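3.2 Materials and typing task

All participants used the same type of keyboard, a full-size model with a separate numeric keypad, because many office workers in our survey said that they enter figures every day. We did not allow personal keyboards. Shalini Bhatt prepared the text passages in two versions, one with everyday words only and one with words and numbers mixed. Each passage had 600 characters and was checked for spelling by the second author.

Participants could choose their own distance from the keyboard, but they were asked to keep it flat on the table. Earlier work in our group (Mishra and Bhatt, the Joshi office study) found that the angle of the wrist changes the error rate, so we wanted to control this point. The layout of the keys, with the numeric keypad on the right side, is visible in Figure 2. 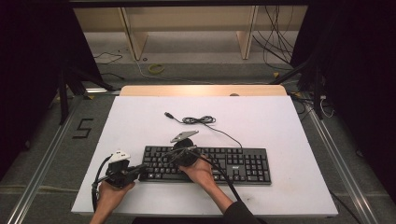

Figure 2. Full-size black keyboard on a white board, with its USB cable.

3.3 Participants and procedure

We recruited 12 typists from two insurance offices, Kuto and Fondero. All of them had worked with a keyboard for at least one year. Each person typed both versions of the passage in the morning and again after lunch - the order was changed between persons. In total we recorded 1566 errors, and of these 1063 were in the mixed passages. Harish Mishra coded the errors by hand into substitutions, omissions and doubled letters. When the category was not clear, the two authors discussed the case until they agreed.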